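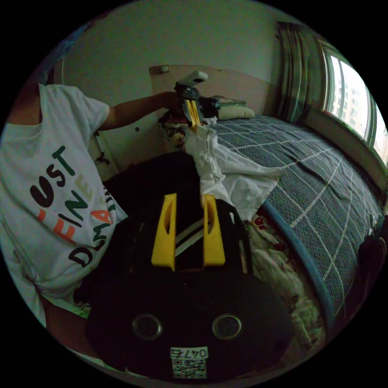
4. Setting up the filter jug stand and dispenser

This section covers the Brolura countertop water dispenser, from unpacking to the first glass. Read section 3 (Choosing a place) before you begin. If you are replacing an older Brolura tank with a new one, start at step 4.6.

You will need a clean cloth, washing-up liquid, a large bowl and a jug. No tools are required. All fittings are tightened by hand.

4.1 Check the parts

Take everything out of the carton and lay it on a towel. You should have:

Tank with lid
Base with drip tray
Tap, with one nut and two rubber washers
Filter cartridge in a sealed bag
Cartridge holder
Four screw-in feet
Spare washer (taped inside the lid)

If a part is missing, do not use a similar part from another dispenser. Write to the Mevstead parts desk and give the batch number printed on the carton. Keep the carton until the dispenser has been in use for a week without leaks.

4.2 Wash the tank

1. Wash the tank, lid and cartridge holder in warm water with a little washing-up liquid.
2. Rinse each part until no suds are left.
3. Dry the outside with the cloth. The inside may be left to drain.

Caution: Do not put the tank in a dishwasher. The tap hole can lose its shape and the washers will no longer seal.

Do not wash the filter cartridge at this stage. Leave it in its bag until step 4.5.

4.3 Fit the feet and level the base

1. Turn the base upside down on the towel.
2. Screw in all four feet as far as they will go, then turn each one back by a single full turn.
3. Stand the base the right way up where it will be used.
4. Press on each corner in turn. If the base rocks, unscrew the foot on the loose side until it stops.
5. Slide the drip tray in from the front until it clicks.

Note: The tray sits slightly lower at the back than at the front. It is made that way.

4.4 Fit the tap

1. Put one rubber washer on the threaded end of the tap and push it up against the tap body.
2. Pass the threaded end through the hole from the outside of the tank.
3. From the inside, put on the second washer, then the nut.
4. Hold the tap upright with one hand and tighten the nut with the other.
5. Stop when the nut is firm and the tap no longer turns in the hole.

Caution: Do not use pliers or a spanner on the nut. A tank cracked around the tap hole cannot be repaired and is not covered by the guarantee.

To test the seal, close the tap, stand the tank over the bowl and pour in enough water to cover the nut. Leave it for 3 minutes. If water comes through, empty the tank, take the tap out and check that both washers are lying flat. Fit the spare washer if either one is nicked or folded.

4.5 Prepare the cartridge

1. Open the bag and take out the cartridge.
2. Put it in the bowl and cover it with cold water. Hold it under until the bubbles stop.
3. Leave it to soak for 15 minutes.
4. Hold it under a running cold tap for a few seconds, then shake off the water.
5. Push it into the holder with the arrow pointing down. Turn it clockwise until the two marks meet.

Note: Fine black dust in the soaking water is carbon from the cartridge. It is harmless and will wash away.

Cartridges sold under the Floltlow name before the change of packaging fit the same holder, but the marks are on the other side of the rim. Turn these until they stop.

4.6 Put the dispenser together

1. Lower the tank on to the base with the tap at the front, over the drip tray.
2. Check that the rim of the tank sits inside the raised edge of the base all the way round.
3. Drop the holder, with its cartridge, into the top of the tank.
4. Put on the lid.

Caution: Never lift the dispenser by the tap or by the base. Empty the tank first, then lift it off with both hands underneath.

4.7 First fill

1. Fill the upper part with cold tap water to the line.
2. Wait for it to drain through into the tank.
3. Run all of this water off through the tap. It can be used on house plants.
4. Repeat steps 1 to 3 once more.
5. Fill again. This water is ready to drink.

The first fill may drain slowly. If the level has not dropped after half an hour, take out the cartridge, soak it again as in 4.5 and refit it.

Do not pour hot water, milk, juice or fizzy drinks into the dispenser. Use only water that is already safe to drink.

4.8 Setting the reminder dial

The dial on the lid is turned by hand and does not move by itself. Set it to the month in which the cartridge is due to be changed. One cartridge lasts for 300 litres. In hard-water areas, change it earlier if the flow becomes slow.

If the dispenser is going to stand unused for more than 2 days, empty it and leave the lid off. Before using it again, run one full tank through and throw it away.

4.9 If something is wrong

Water drips from the tap when closed: open and close the lever fully several times. If it still drips, see section 7, Changing the tap.

Water under the base: repeat the test in 4.4.

Water tastes flat or dusty: run two more fills through the cartridge.

Lid will not close: the holder is not fully down. Lift it out and drop it in again.

Parts and cartridges can be ordered by post or by e-mail. Quote part 167 for the washer set and nut. Letters should be marked for the attention of Yolanda Ferreira, Parts Desk, Mevstead.

Section revised July 29, 2026. Text: Liviu Rusu. Checked: Catinca Avram.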